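Trurklow bench robots > Setup and upkeep > Re-homing after a hand swap, does anyone trust the wizard?

gmedve
We run one two-armed unit at a table, sorting and handing small stuff around. Right hand got swapped in October after a finger tendon let go. Since then the pick point is off toward the person side of the table, and it isn't off by the same amount everywhere. Close in it's fine. Far side of the table it misses a bowl rim by a finger's width. I've run the calibration wizard four times, and each time it gives me a green tick and the same miss. The Cerkura service note says to run the wizard after any hand change and that's the whole note. Is there something underneath it I should be doing by hand?

plinthless
The wizard is fine. If it's off after the wizard, your camera moved. Re-seat the head camera and run it again.

gmedve
Camera hasn't been touched. Left arm still lands where it should, over the whole table, same camera.

plinthless
Then the left arm is compensating. Seen it before.

old_servo
Compensating how? It doesn't know it's wrong. If the left arm is good everywhere and the right one is good only up close, I'd leave the camera alone. An error that grows with reach is an angle error at a joint, or the hand is bolted on slightly rotated. Did you mark the wrist flange before you took the old hand off?

gmedve
No. There's a dowel on it so I figured it could only go one way.

old_servo
The dowel hole on ours is sloppy enough to hang a coat on. You can get a degree out of it easily. Put the arm at its zero pose and read the wrist roll in the raw joint page, not the dashboard. Dashboard rounds it and hides the sign.

gmedve
Raw page says 359 at zero. Dashboard says 0. Well, that's something.

plinthless
359 is 0. It's a circle. You're reading tea leaves.

old_servo
359 is one degree short of 0. At the end of a long reach with a hand on it, one degree is enough to argue about. Though I'll grant you roll alone shouldn't move the pick point that much unless the hand's grip center is well off the roll axis. Gizella, is your tool offset the factory one?

gmedve
Factory one, yes. The new hand came from Lengyel and is supposed to be a straight replacement.

bgulyas
Botond Gulyás here, we look after one of these and two older ones. "Straight replacement" is a sales phrase. The palm on the later hands is thicker on ours. I put calipers on both. If you keep the factory offset, the arm thinks the fingertips are somewhere they aren't, and then the wizard happily averages the error away over its little target pattern, which only covers the near half of the table. So you get a green tick and a bad far side. I stopped believing the tick a long time ago.

What I do, and it takes most of a morning:

Power down, loosen the flange screws, push the hand against the dowel in the same direction every time and tighten in a cross pattern. Power up, go to zero, write down all the raw joint values on paper. Measure the palm and type in the real offset. Then touch off against points you can see. For the last bit I use a gridded cloth stretched over the table. Any craft cloth with even squares will do if you check it with a steel rule first, and the far edge of ours never lies flat so I don't use the last row.

plinthless
A cloth. You're calibrating a robot that cost more than my truck against a tablecloth.

bgulyas
I'm checking it against a tablecloth. Calibrating is the offset and the zero. If the cloth and the numbers disagree I go get the steel rule, and so far the rule has taken the cloth's side.

kettle_and_crane
Coming at this from the dull end. What's the cable doing on the right side? We chased a reach-dependent miss for weeks and it was the wrist cable pulling tight at full extension. The wizard never went out that far so it never saw it. Brodness sent us a new joint module under warranty and it made no difference whatsoever, apart from the paperwork.

gmedve
It loops at the wrist and runs back down the arm. I never thought about slack.

bgulyas
Worth a look before you touch any numbers. Drive the arm out slowly at low torque with your hand near the stop and watch the loop. If it goes straight, that's your culprit or part of it. I leave mine so the loop can sag over whatever is under the hand, ugly or no.

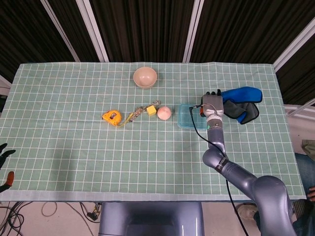
Anyway, once the cable is free I scatter odd things over the cloth and have it go to each. I want different heights and different stiffness. A ball that rolls if you nudge it is the best detector I know of for a hand arriving sideways. A tape measure is good because it's heavy and doesn't forgive a bad approach. Clear plastic I include only to see how the vision copes, and I don't count a miss on clear plastic against the arm. Mixing those two up is how people end up recalibrating a joint that was fine.

old_servo
Agree on the clear plastic. I'd go further and leave it out altogether until the solid objects are right.

bgulyas
I like to know early. Matter of taste.

plinthless
So far we've blamed the dowel, the offset, the cable and the vision. Somebody's going to be right by accident.

old_servo
That is what troubleshooting is, yes.

gmedve
Update. Drove the arm out by hand this morning around 10. Loop goes bowstring tight with a good bit of reach left to go. Re-routed it, freed the second clip, and the far side miss shrank but didn't go away. Then I measured the palm and Botond is right, thicker than the factory figure. Typed the new offset in. Haven't touched the flange yet.

bgulyas
Do the flange anyway. And if you move the hand at all, redo the offset check after. Order matters. What cycle count is on that arm?

gmedve
The log says 2,000 since the last service, but I don't believe it. It said 2,000 before the hand swap too.

bgulyas
The counter on ours stopped too after a firmware update. Keep your own on paper. We ended up with a clipboard hanging off the table leg.

kettle_and_crane
Same here. I reported it, got ticket number 66, and it's still open.

plinthless
I'll say this much. If she re-seats the flange and the raw page reads 0 and it lands on the bowl, I'll believe the dowel story. Until then I still think somebody leaned on the camera.

gmedve
Flange done. Raw page reads 0 now. Far side lands on the bowl nine times in ten with the near side unchanged. Wizard gave me a green tick, same as it did when it was wrong, so I take no comfort from that. I'd like to know about the tenth.

old_servo
Check the clip again. They creep.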